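2023-07-24

# Tomomi Sakai on training grasps in simulation

Tomomi Sakai has spent most of the past two years on a narrow question: how much of the look of a scene has to vary in simulation before a grasping policy stops caring about it. Her group's report on the subject, circulated internally at Skastik in July, covers 379 trained policies and one result she did not expect.

The task is simple to state. A two-finger gripper with a camera behind the palm must pick up an object from a table and set it down on a flat target. Objects and targets are drawn from a small library. Every policy is trained on 2,000 simulated demonstrations, generated by a scripted planner with access to the true object pose. The policy gets only the camera image and the finger opening.

"We kept the demonstrations fixed," Sakai says. "The same trajectories, the same contact parameters. Then we rendered them again with different lighting, textures and backgrounds. If two policies differ, it has to come from the images or from the training seed, and we ran enough seeds to tell those apart."

The renderer is Tokden, which the group chose for its handling of hard shadows. Earlier work in the same laboratory had used soft ambient light throughout, and policies trained that way tended to lose the object when a strong shadow fell near it. Sakai suspected that they had learned to treat any sharp dark edge as an object boundary.

To test this, the group added shadow casters outside the camera's view, with straight, curved or serrated outlines. Serrated shadows were the hardest case. They put a series of corners on the table and on the target, and corners are what a small image encoder tends to pick up first.

"With no serrated shadows in training, the policy would often drift sideways during the final approach," she says. "It closed on time, in the wrong place. Changing the table texture had far less effect. I'd have guessed the opposite."
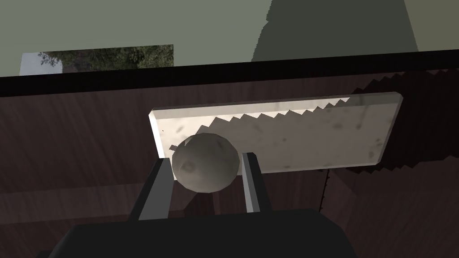 The stone ball was useful for another reason. It is modelled with flat facets, so the contact points shift as the fingers close, and a grasp that begins slightly off centre may roll the object before it holds. Sakai describes it as the item in the library with the least tolerance for error in the horizontal direction.

"A cube forgives you. The fingers square it up. With the ball, an offset in the estimate shows up as a failed lift, so you can read the visual error from the success rate without much interpretation."

The group compared 11 rendering conditions. In each, a policy was scored on shadows it had not met in training. Varying shadow shape alone recovered almost all of the benefit of varying everything at once. Varying background scenery alone gave no measurable gain, although it made training slower to converge.

Sakai is careful about how far this goes. The camera is fixed to the gripper, so the fingers and palm occupy the same part of every image, and the background takes up a small share of it in the last part of the approach. A camera mounted to one side would see much more of the room.

"I wouldn't tell anyone with a static camera to drop background variation. We haven't tested it. The report says so on the second page and people still ask."

Transfer to hardware has been limited so far. The group ran 30 trials on a bench arm from Howlader, using a single policy and a single lamp. Sakai declines to quote a success rate from that set. The lamp position was changed by hand between trials and was not recorded accurately enough to match against the simulated conditions.

"It told us the pipeline runs. It isn't a result."

A second hardware run is planned with a motorised lamp mount, so that each physical trial can be paired with a rendered one at the same light angle. The group also intends to replace its object library with Skimano, a larger set with measured friction values. In the present work friction was set to one value for every material, stone and wood included, which Sakai regards as the weakest part of the study.

Asked whether the shadow result would survive a larger image encoder, she says the question is open. Two larger encoders were tried late in the project. Both drifted less on serrated shadows without having trained on them - one of them by a wide margin - but each was run with too few seeds to report. Those runs are being repeated now, on the same fixed demonstrations.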